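제목: Re: 대구살 버터구이, 껍질이 자꾸 팬에 붙습니다
2018년 8월 2일

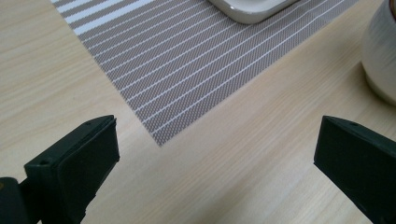 Urari 님의 글:
> 지난번에 올려 주신 비율대로 대구살을 구워 봤습니다. 맛은 괜찮은데
> 껍질이 두 번 다 팬에 붙어서 뒤집을 때 살이 부서졌습니다. 버터를 먼저
> 녹이고 생선을 올렸고, 불은 처음부터 중불이었습니다. 냉동 대구를
> 전날 밤 냉장실로 옮겨 해동했고 키친타월로 한 번 닦았습니다.
> 팬은 스테인리스입니다. 코팅 팬을 새로 사야 하는지, 아니면 순서가
> 틀린 건지 궁금합니다. 그리고 마늘을 언제 넣어야 안 타는지도 알려
> 주세요. 저는 버터 녹일 때 같이 넣었더니 쓴맛이 났습니다.

팬은 새로 사지 않으셔도 됩니다. 저도 스테인리스 팬만 씁니다. 글을 읽어 보니 순서와 물기 두 가지가 걸립니다.

먼저 물기입니다. 냉동 대구는 해동하고 나서도 물이 계속 나옵니다. 한 번 닦는 걸로는 모자랍니다. 저는 소금을 양면에 조금 뿌려 15분 정도 두었다가, 올라온 물을 닦고 새 키친타월로 껍질 쪽을 한 번 더 누릅니다. 손가락으로 만졌을 때 껍질이 뻑뻑한 느낌이 나면 됩니다. 이 단계에서 소금을 썼으니 나중에 소스에는 따로 넣지 않습니다.

다음은 기름입니다. 버터만 녹여서 시작하면 팬이 충분히 달궈지기 전에 버터 색이 먼저 납니다. 저는 이렇게 합니다.

빈 팬을 중불에 2분 올려 둡니다. 물방울을 떨어뜨려 구슬처럼 굴러다니면 식용유를 한 큰술 두릅니다. 기름이 팬 전체에 퍼지면 껍질 쪽을 아래로 해서 생선을 놓고, 뒤집개로 10초쯤 가볍게 눌러 줍니다. 안 누르면 껍질이 오그라들어 가운데가 뜹니다. 그다음에는 건드리지 마세요. 가장자리 살이 하얗게 올라오는 게 보일 때쯤 팬을 살짝 흔들어 보고, 생선이 움직이면 뒤집습니다. 안 움직이면 더 둡니다. 억지로 밀면 껍질이 찢어집니다. 두께에 따라 다르지만 양면 합쳐 대략 8분이면 끝납니다. 꼬리 쪽 얇은 토막은 먼저 꺼내세요.

버터는 뒤집은 다음에 넣습니다. 불을 약하게 줄이고 30그램을 넣어 거품이 일면 마늘을 넣습니다. 마늘은 다진 것 말고 얇게 썬 것이 덜 탑니다. 다진 마늘밖에 없으면 불을 아예 끄고 남은 열로 익히셔도 됩니다. 쓴맛이 났다고 하셨는데, 버터와 같이 넣고 생선이 다 익을 때까지 두셨다면 마늘이 너무 오래 있었던 겁니다. 마늘 향이 올라오면 숟가락으로 버터를 떠서 생선 위에 몇 번 끼얹고, 마지막에 레몬즙을 반 개 분량 짜 넣습니다.

지난번 비율에서 하나 고칠 것이 있습니다. 간장을 한 큰술이라고 적었는데 작은술이 맞습니다. 큰술로 넣으면 짜고 색도 너무 진해집니다. 아카이브에 있는 글은 제가 고칠 수 없어서 여기 적어 둡니다. 번호는 3,921번 글입니다.

Dutska 님이 따로 물어보신 꿀 이야기도 같이 답합니다. 넣어도 됩니다. 다만 꿀은 금방 타니까 레몬즙과 같은 때에 작은술 하나만 넣고 바로 불을 끄세요. 간장도 그때 같이 넣으면 됩니다. 저는 집에서 잘 안 넣습니다. 밥이랑 먹을 때는 단맛이 없는 쪽이 낫더군요.

대구 말고 다른 흰살생선을 쓰신다면 가자미는 얇아서 시간을 반으로 줄여야 하고, 민어는 토막이 두꺼우면 뚜껑을 잠깐 덮어야 속까지 익습니다. 동태 포는 권하지 않습니다. 껍질이 없는 데다 물이 많아서 이 방법으로는 모양이 안 남습니다. 밀가루를 묻혀 전으로 부치는 편이 낫습니다.

곁들이는 건 삶은 감자나 데친 시금치를 주로 합니다. 감자는 생선보다 먼저 삶아 두었다가, 생선을 덜어 낸 팬에 한 번 굴리면 남은 버터를 다 씁니다.

버터는 무염을 기준으로 적었습니다. 가염을 쓰시면 처음 뿌리는 소금을 반으로 줄이세요. 해 보시고 그래도 붙으면 팬을 몇 분 달궜는지, 토막 두께가 얼마나 되는지 적어서 다시 올려 주세요.

Siddiqui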